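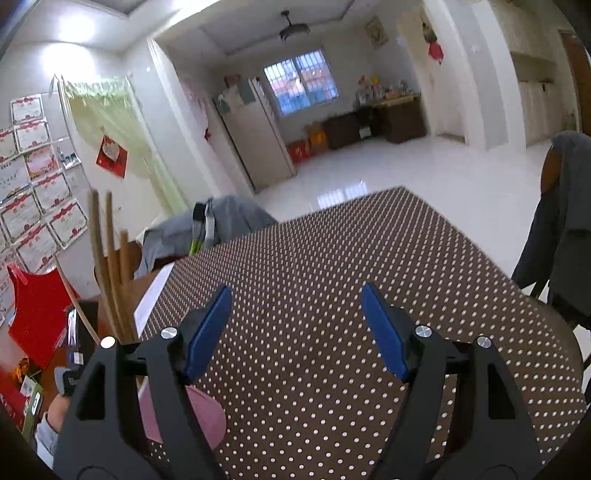 水玉のクロスを掛けたテーブル。左手の壁には賞状が並ぶ。

「箸を立てておくのが、そんなに偉いことですか」と聞くと、相手は少し笑って「偉くはないです」と答えた。

クロードならぬクロス談義になるとは思っていなかった。取材の目的は、食卓まわりの整理を手伝う小さな教室「クラリレン」の主宰者に、片づけは本当に教わるものなのかを尋ねることだった。本人の希望で名前は出さない。受講料は3回で3,300円。高いとは言わないが、箸とコップとテーブルクロスの話に払う額としてはどうだろう、というのが私の出発点である。

主宰者の言い分はこうだ。「食卓は、家でいちばん物が置きっぱなしになる場所です。袋も、書類も、食べかけの菓子も来る。だから最初に、動かさない場所をひとつ決めてもらいます」。その境界に布を使うのだという。布の上は食事に使うもの、布の外はそれ以外。茶色に白の水玉という柄を選んだ理由も尋ねたが、「汚れが目立たないから」とあっさりしていた。汚れが目立たないのは長所なのか、と重ねて聞いた。「それは言われます。無地の白にしたら、掛けること自体をやめた人がいたんです」

教室では以前、「ロテ」という仕切り箱を勧めていたそうだ。受講者358人に配り、半年後に手紙で使い道を尋ねた。返ってきた答えで多かったのは「別の部屋に置いた」だった。「箱を買うと片づいた気になる。私もそうでした」。では今勧めている布とコップは違うのか。そこを聞くと、しばらく黙ってから「箱よりは安いです」と言った。正直な返事だとは思うが、効果の説明にはなっていない。 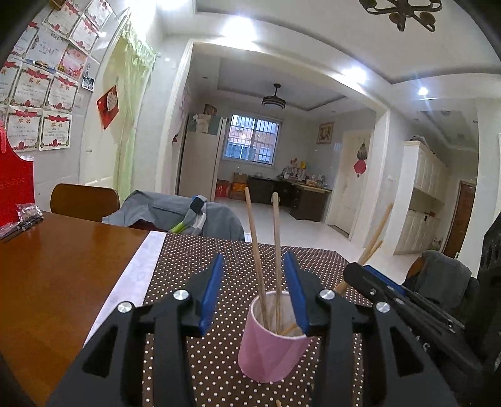 コップに箸を立てるやり方については、私には不満がある。長い箸を軽いコップに入れれば傾くし、倒れもする。専用の箸立てなら底が重い。そう伝えると「倒れたら、入れすぎだと分かります」と返された。家族の人数より多い箸を持つ家は珍しくない。倒れるまで増やしてしまったら減らす、という目安に使うのだそうだ。理屈は通っている。ただ、食事の支度の最中に箸が床に散らばったときに、これは目安だと思える人がどれだけいるだろうか。

椅子の背に上着を掛ける癖についても聞いた。片づけの先生なら叱るところだろうと思ったら、構わないという。「玄関に掛ける場所を作っても、寒い日は手の届くところに置きたい。無理に直すと、今度は床に置きます」。この点は私も同じ意見だ。わが家の椅子も、座るより掛けるほうに使われている。

教室の冊子「アーンロウ」には432の項目があり、箸の向きから菓子袋の口の留め方まで書いてある。動かさない場所をひとつ決めればいいという話と、432項目の冊子とは、どうにもかみ合わない。主宰者は「全部読む人はいません」と言う。読まれない項目は削らないのかと聞くと、「削ると、そこだけ読んでいた人から連絡が来るんです」。

木曜の夜、自宅の食卓で布だけ試してみた。翌朝には新聞と郵便物が布の上に載っていた。電話でそう報告したところ、「布の外に、紙を置く場所はありましたか」と聞かれた。なかった。次の回では紙の置き場を扱うそうで、申し込むかどうかはまだ決めていない。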